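Robot Handling, Unit 8: Faults in Grasping
Course handout, revised 2019-05-05
Prepared by Kausar Mughal

Please read this handout before you come to the lab. It is about the stop that Saskia Paewai's group had with the Dogar arm, and what we changed after it. I have written it down in detail because the same kind of fault will come to you sooner or later, and I would like you to know it when you see it.

8.1 What happened

The task was a simple one. The arm had to pick an egg out of the blue dish, lift it, and put it down in the same dish again. The vegetables in the basket belong to the second task and were not touched in this one. The program was the same one which had done 69 cycles without a stop on the day before.

On the third cycle the fingers closed and continued to close after the contact. The force reading should hold at the limit and then the motor should rest. In the log the reading stays at zero for the whole closing. Waqas Bugti was at the stop button and pressed it. The egg cracked along one side. No person was hurt, and the arm had no damage.

8.2 What we believed first, and why it was wrong

Our first idea was the camera. Pictures from the wrist can be soft when the arm moves, and the group thought that the position of the egg was measured badly, so that the fingers met it too low. It is a reasonable idea and it cost us the whole afternoon.

Views from the wrist camera, with the egg in the dish:
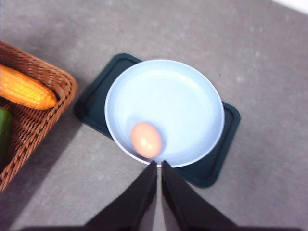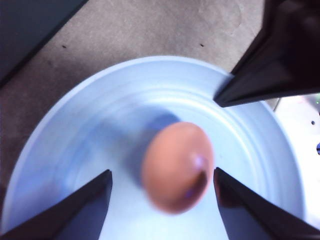
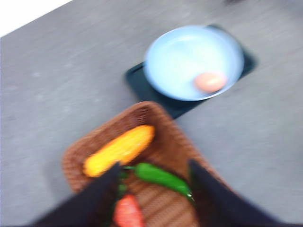 Haris Kazmi then compared the position in the log with the position measured by hand. The difference was small, well inside what the fingers can accept. So the position was good, and we had to look at the force.

The force sensor sends its value through a small converter made by Postar. When the converter loses its supply for a moment, it starts again and sends zero until it has been set up by the controller. The controller sets it up only once, at power-on. After a short loss of supply the value is therefore zero for ever, and zero is also a perfectly legal value for an open hand. The program could not see any difference between "I touch nothing" and "I do not know".

The loss of supply came from the connector at the second joint. It was not pushed in fully. When Fahad Gilani moved the cable by hand, he could make the fault come and go.

8.3 What we changed

The connector now has a locking clip. Check it by hand before you switch on the power.

The controller asks the converter for its state every 100 milliseconds. If the answer is "not set up", the arm stops and the fingers keep their position. They do not open, as an object in the air would then fall.

Before each grasp the fingers close on the rubber test block and the program looks for a reading above zero. With no reading there is no grasp.

The closing has a limit on travel also. For the egg, the fingers may not come closer together than the width which is written in the task file, whatever the sensor says.

After these changes we ran 700 cycles with the wooden egg and then some 100 with real ones. The arm stopped twice, both times with the message "not set up", and both times nothing was broken. We found a worn pin in the same connector and exchanged the cable in July.

8.4 Rules for the lab

One person stands at the stop button during the whole run and does no other work. This person does not look at the screen.

Do not reach between the fingers when the arm has power, also when it stands still. A stopped arm can be waiting for a signal. Press the stop, wait for the red lamp, then reach in.

If the force reading is exactly zero for a whole closing, treat it as a fault. A healthy sensor always shows a little noise.

Write down the fault before you repair it. In our case the connector was pushed in once by somebody during the afternoon, and the fault went away for an hour. We had no note of it, and we lost this hour.

8.5 Questions to prepare

Why do the fingers keep their position at the stop? Think of a task in which this would be the wrong choice, and say what the arm should do there.

The limit on travel protects an egg of normal size. What happens with a much larger one? Is the change in the task file enough, or do you need also a second check?

Draw the signal path from the sensor to the controller. Mark each place where a missing value can turn into a zero.

Bring your drawing on paper. The log of the stop is in the course folder under Skutilport, and the colour of the line for the force is green. If you cannot open the file, please ask Haris, and not on the same morning.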